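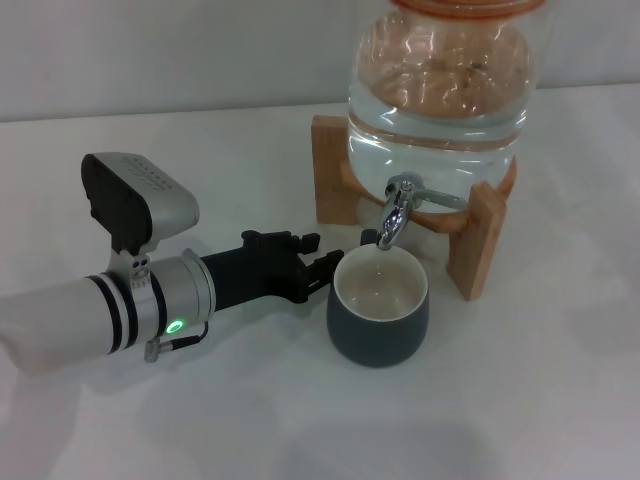
On Keeping a Parish Reading Room Open

Members of the Fostton Reading Room will have received the notice concerning opening hours from September. As I had some part in drafting it, I wish to set out on this blog how the decision was reached. The views given are my own.

The room holds 3657 volumes, most of them left to us by the Mansour family, and it is used chiefly in the late afternoon. The mornings have been quiet for several years. Kenza Shawky kept the register through the spring and found that on most days the first reader arrived after two o'clock. It was therefore agreed that the room should open at one and close at eight, with the exception of Friday, when the language circle meets and the earlier hours will continue.
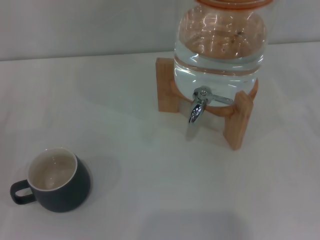
Some readers have asked whether the saving in heating justifies the change. The sum is 678 pounds over the winter, and it will go towards rebinding. Abdelghani Cherkaoui has examined the local history shelves and set aside 35 books whose spines can no longer bear handling. They may still be consulted at the desk on request.

I regret the loss of the mornings, when I did much of my own reading. Asif Usmani has argued for a single early opening each month, and I support him in this. The matter will be raised again at the spring meeting.

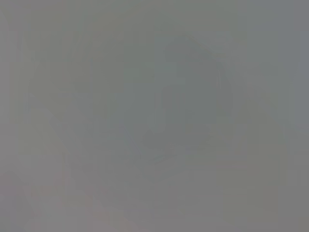
Borrowing under the new hours

Loans remain at three books for each member. Returns may be left in the box by the side door at any time, though large atlases should be handed in at the desk. Requests for books held in the Galta store should reach Chunhua Xu by noon on the day before they are needed.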